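**Ticket: Nominee tracker shows wrong stage for judges after hearing**
Product: Deminia (court nominations database)
Customer: Declercq, legal news desk
Opened by: Thijs Verstraete
Priority: high, changed to normal later
Status: solved, one point open

**Original message**

Hello,

I am writing for the legal news desk of Declercq. We use Deminia to follow nominations to the federal courts, and our public page "Who is nominated, and where is it now" takes its data directly from your feed. Since this morning the page shows wrong information, and two readers have already written to us.

The problem is the following. For a nominee to a court of appeals, the committee has voted and sent the name to the full Senate. In Deminia, the web screen says "Reported to the floor", and this is correct. But in the feed, the same nominee is still in the stage "Hearing held". On our page it looks as if the committee did not vote yet. For a news desk this is quite embarrassing, because the article next to the tracker says the contrary.

I have checked these things before I write to you:

- I emptied the cache on our side and loaded the feed again. No change.
- I opened the feed address in a private window, without our page. The stage is wrong there also, so I believe it is not our page.
- I compared with a district court nominee who was voted in the same committee meeting. This one is correct in the feed.
- I looked if the names have a special character. They don't.

Please can you tell me if other customers have it too? We have the confirmation vote coming in December and I would like to have no surprise on that day.

With kind regards,
Thijs Verstraete

**Reply from Dreron support, 10:40 a.m.**

Hi Thijs, thanks for the detailed report. We can see the difference between the screen and the feed. Could you send us the export of the nominee record, including the event history? Go to Record, then History, then Export. Please also let us know which filter your feed uses.

**Thijs Verstraete, 11:15 a.m.**

The export is attached. It has 240 lines, which surprised me, because most of our nominees have far fewer. I think it is because this person was nominated once before, in the previous Congress. The name was returned to the President at the end of the session and then it was sent again. So in the history there are two nominations for one person and one seat.

Our filter is as follows:

```
court_level = appeals, district
status = active
group_by = person
fields = name, court, seat, stage, stage_date
```

I did not change this filter in the last months. I asked my colleague who has also access, and he didn't change it either.

One more observation. In the history, the first nomination has the last event "Returned to the President", and before it "Hearing held". The second nomination has "Received", "Hearing held on prior nomination", "Reported to the floor". Maybe the feed is mixing these, but I am not a programmer, so please see this only as a suggestion. 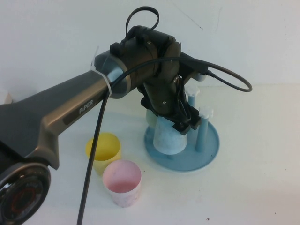

I also tested the other cases which I could find by hand. There are 7 nominees in our tracker who were returned and then nominated again. All of them have the wrong stage in the feed if the committee voted without a new hearing. When there was a new hearing, the stage is right. I made a small table with three of them, so you can compare. I leave the names out because this ticket is shared with our outside agency.

| Nominee | Court | New hearing? | Stage on screen | Stage in feed |
|---|---|---|---|---|
| A | Appeals | No | Reported to the floor | Hearing held |
| B | District | No | Reported to the floor | Hearing held |
| C | District | Yes | Reported to the floor | Reported to the floor |

**Reply from Dreron support, 1:05 p.m.**

Thanks, the table helps a lot. We reproduced it on our test system. With `group_by = person`, the feed joins both nominations and then looks for a hearing event in order to place the later ones. "Hearing held on prior nomination" is not recognized as a hearing, so the feed falls back to the older record. The web screen reads the newest nomination directly and doesn't have the problem.

As a workaround, please try `group_by = nomination` and add `congress = current`.

**Thijs Verstraete, 1:50 p.m.**

I tried it. The result is better but it is not yet perfect.

What is good: all the nominees from my list have now the correct stage.

What is not good: the order of the list changed. Before, it was sorted by court and then by name. Now it seems to be sorted by the date when the Senate received the nomination. On our page the readers look for their circuit, so they need the old order. Also the counter at the top of the page, "waiting for a vote", stayed empty for around 12 minutes after I saved the filter. Then it came back by itself. Is this expected?

I have put the setting live anyway, because a correct stage in a strange order is less bad for us than a wrong stage.

**Reply from Dreron support, 2:30 p.m.**

The counter is expected. It is rebuilt by Inance, the service which handles our totals, and any change of grouping starts a full rebuild. For the order, please add this line at the end of the filter:

```
sort = court, name
```

With `group_by = person` this sort was applied by default, with `group_by = nomination` it isn't. We agree that the help page should say so.

**Thijs Verstraete, 2:55 p.m.**

Thank you, with this line the order is again like before. I compared the list on our page with the web screen for all the appeals courts, and the stages are the same. For the district courts I compared only the ones which were nominated again. I have changed the priority to normal.

I have still a question, and it is the reason why I don't close the ticket. When a nominee is confirmed, will the record stay in the feed with `status = active`, or does it disappear at the moment of the vote? We would like to show "Confirmed" for at least one day. In the old grouping it stayed until the commission was signed. I didn't find it in the help page.

**Reply from Dreron support, 3:20 p.m.**

The developers need to confirm this for the new grouping. We will leave the ticket open for that point and write to you here. The fix for `group_by = person` is planned for the next release, and you can keep the workaround after it without any change.

**Thijs Verstraete, 3:35 p.m.**

That is fine for me. Please answer in this ticket and not by phone, so that my colleague can read it also.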